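Amdale 点心桌面素材集 说明文件

版本说明日期：11/6/21
整理人：Musyoka Mosoti

一、概述

Amdale 是一套以家常点心桌面为主题的图片素材，内容包括蒸笼、饺子、包子、小碟、桌布和垫布。全集共 1497 张，按桌布分成 36 组，每组对应一种铺法或一块布。素材最初是给 Larkmont 点心食谱站配图用的，后来有几位做菜单排版和器具目录的同事也要用，于是单独整理成集，补了这份说明。

本集只收摆好的桌面，不收和面、擀皮、调馅的过程。需要制作过程的，请看同系列的 Serrano，那一套以案板和灶台为主，文件命名方式与本集相同，可以混用。

二、目录结构

根目录下有三个文件夹和一个表格。

图片：全部图片，按组号分子文件夹，组号从 01 到 36。
标注：每张图片一个文本文件，文件名与图片一致，扩展名不同。
旧版：八月以前的标注，仅供对照，不再更新。
索引表：每行一张图片，列出组号、桌布、容器、食物、备注。

图片文件名由组号、序号和容器代码组成，中间用短横线连接。容器代码有四个：ZL 为蒸笼，PZ 为盘，WD 为碗或碟，WU 为没有容器。一张图里有两种容器的，以占面积大的为准，另一种写进备注列。

三、桌布与垫布

桌布决定整张图的底色，所以分组以桌布为先。常用的有格子布、素色棉布、条纹布和竹垫。格子布用得最多，食谱站的页面底色偏白，浅色格子放上去比较协调，也容易和蒸笼的竹色分开。

格子布铺开后很难完全平整，格线会有弯曲，布面也有细小的褶。我们没有把布熨平再拍，也没有在后期拉直格线。做排版的同事曾经提出统一校正，试过一组之后放弃了，校正后的布看上去像印出来的底纹，和上面的食物接不上。

桌布颜色在索引表里用中文常用色名填写，例如粉、浅蓝、米白。偏橙的粉也归在粉里，不另设一类。格线颜色如果介于两色之间，填较浅的一个，并在备注里写明。

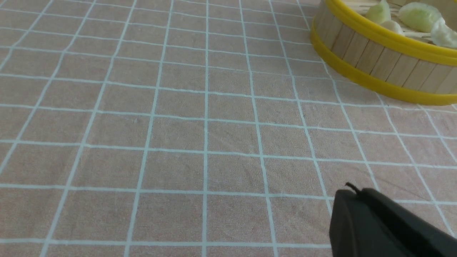
布面上的水渍、面粉和油点，只要不影响辨认食物，一律保留。索引表备注列写“有渍”的图片，如果要用于印刷品，建议先放大看一遍再决定。

四、容器

蒸笼一律按圆形、方形两类登记，再填材质和有无盖。竹蒸笼的边圈有的用竹篾，有的用塑料带，有的用金属圈，这一项单独列出，因为做器具目录的同事要按边圈检索。分不清材质的填“未定”，不要猜。

笼底分为竹条、竹片编底、金属孔板三种。铺了蒸纸、纱布或菜叶的，填看得见的那一层，下面是什么可以空着。蒸笼只露出一部分也算有蒸笼，但要在备注里写“局部”。用作食谱首图时请避开“局部”，用作页边小图则没有限制。

盘和碗只记颜色和花纹，不记尺寸。早先的标注里有尺寸一列，是凭目测填的，误差太大，八月那次修订时已经删去。旧版文件夹里还能看到，请不要引用。

五、食物

食物按外形登记，不按馅料登记。从外面看不出馅料，标注员之间对不上，检查时也没有办法核实。食谱站需要馅料信息时，由编辑在页面上自行填写。

外形分为以下几类：月牙形饺子、圆鼓形饺子、褶口包子、烧卖、卷、糕、其他。皮色分为白、浅绿、黄、紫、其他。白里带一点绿的，填浅绿还是填白，过去两种做法都有。现行规则是：同一容器里若有明显的绿皮，带绿的按浅绿填；单独出现时按白填。这条规则不完美，遇到拿不准的，两项都填，用斜线隔开。

皮的透明程度只设“透”和“不透”两档。反光强的地方容易看成透，标注时应看边缘较薄处，不看高光。

只露出一半或一角的食物同样登记，备注里写“不全”。完全看不出外形的，归入“其他”。

六、标注过程

每组先由一人填写，再由另一人抽查，每组抽 40 张，不足此数的全部检查。两人意见不同时，由整理人决定，并把决定写进索引表的备注列，方便后面遇到同类情况时照办。

格子布和竹蒸笼的组出错最少。出错较多的是米白桌布上放白皮点心的几组，食物边缘和布面接近，漏标过几次，现在这几组已经全部重看。

七、已知问题

1. 第 09 组和第 22 组用的是同一块布，正反面不同，登记成了两组。改动会影响已经发布的文件名，暂时保留。
2. 竹垫各组里，有超过 100 张的容器代码误写为 WU，应为 WD。索引表已改正，文件名没有改，以索引表为准。
3. 早期几组没有区分“月牙形饺子”和“圆鼓形饺子”，统一写成“饺子”，正在补。
4. 黄色边圈在暖光下容易登记成米色，检索时建议两种颜色都查。

八、使用方式

集内图片可用于食谱、菜单、器具目录和教学材料，不需要逐张申请。裁切、调色、加字都可以。请不要把裁切后的图片再放回本集目录，也不要改动原文件名，否则索引表对不上。

配文时以图中看得见的东西为准。曾有页面把图里的饺子写成某种馅，读者来信问做法，编辑答不上来，后来只好换图。如果一定要写馅料，请用自己厨房里做的那一笼来拍。

需要与 Fandora 菜单模板配合使用的，横版图片选宽边对齐，竖版图片选底边对齐。模板的标题栏在左上，蒸笼靠右的图片比较好放。

九、修改记录

本次：补写桌布颜色的填写规则；增加边圈一列；更新已知问题第 2 条。
八月：删去尺寸一列；合并“碗”和“碟”；旧标注移入旧版文件夹。
更早的改动没有逐条记录，可以对照旧版文件夹查看。

发现错误请把文件名和问题写在一行里发给整理人，一次可以写多行，不必另附截图。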